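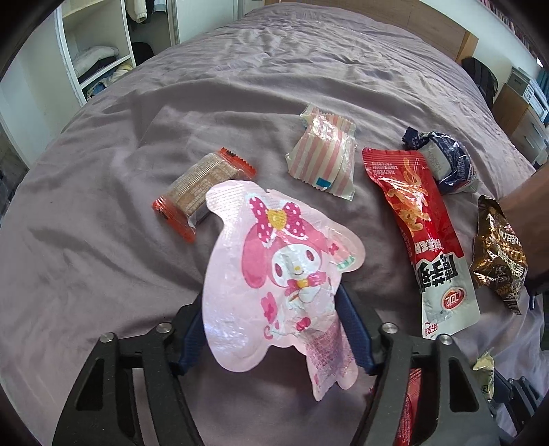 Grasp or Gasp: a segmentation and replay pipeline for hand-held gripper recordings

Final report, Valdemar Arnardóttir
Module: Software for Autonomous Systems

1. What the project was meant to be

The proposal I handed in promised a policy that would pick up soft packaging from a soft surface. My supervisor wrote "ambitious" in the margin, which I took as praise until the second meeting. What I am handing in is the software that sits between a person waving a hand-held gripper about and a training script that wants tidy numbered episodes. It is called Trundton, after the village where my bus broke down on the day I had to name the repository.

The choice of snack packets survived from the proposal. They are shiny, they crumple, and they do not keep the same shape from one grasp to the next. A mug is much better behaved, and the group that chose mugs finished early.

2. Recordings

The dataset has 200 grasps. Each one consists of wide-angle video at 60 frames per second, a pose track for the gripper and a finger-width signal. Packets lie spread over a duvet, and one grasp means approach, close, lift, hold, release. Crimped biscuit packs, foil packets, twisted sweet wrappers and shaped pouches all appear. I kept the duvet rumpled between recordings, a protocol I was already following at home.

3. Segmentation

The first version cut episodes on finger width alone. If the fingers closed and stayed closed, that was a grasp. This worked well on the first few recordings and then fell over, for two reasons.

First, a thin wrapper barely changes the final width. The signal for a held wrapper and the signal for fingers shut on nothing differ by less than the noise. Secondly, I fidget. Long stretches of the raw data consist of me opening and closing the gripper while thinking, and version one faithfully labelled all of it as skilled manipulation.

The second version, in segment/burnier.py, combines width with height above the surface. Burnier was the name of the lab machine it was written on, and by the time I thought of a better one it was imported in 5 places. A grasp now needs a closing event followed by a rise, and the rise must last longer than a short threshold set in the config file. The threshold was tuned by eye. I did try to tune it properly, with a grid search, which ran overnight and picked the value I had already typed in.

4. Perception

The packet mask comes from an off-the-shelf segmentation network, with a lens model in front of it to take out the worst of the distortion. Shelves and headboards come out of a fisheye lens looking like bananas, and the network had opinions about bananas.

Glare was the larger problem. White streaks on glossy plastic split one pouch into several masks, each reported with great confidence. Merging masks that move together with the fingers during the lift fixed most of these cases. It does nothing before the lift, when everything is lying still, so the pre-grasp masks remain the weakest output of the pipeline. Printed artwork also causes trouble. A cartoon face on a packet is a strong, crisp edge, and an early mask would sometimes select the face and leave the rest of the packet behind.

5. Replay tool

Ustex is the viewer. It shows the video, the width curve and the height curve on one timeline, and lets you drag the cut points. I wrote it in an afternoon because I was tired of reading CSV files, and it has been more use than anything else here. It still crashes if you close the window during playback. The workaround is not to do that.

6. Things left over

The planner, module name Miettinen, exists and runs in simulation. It treats a packet as a rigid box, an assumption the packets do not share. I have left it in the repository behind a flag that defaults to off.

Timestamps from the pose track drift against the video over long recordings. I correct this with a single offset per file, measured at the first closing event. A linear fit would be better and the code for it is on a branch, untested since June.

Anyone taking this over should begin with the replay tool, then read the config file, where the comments are more candid than this report. The batteries for the gripper are in the second drawer with the spare screws.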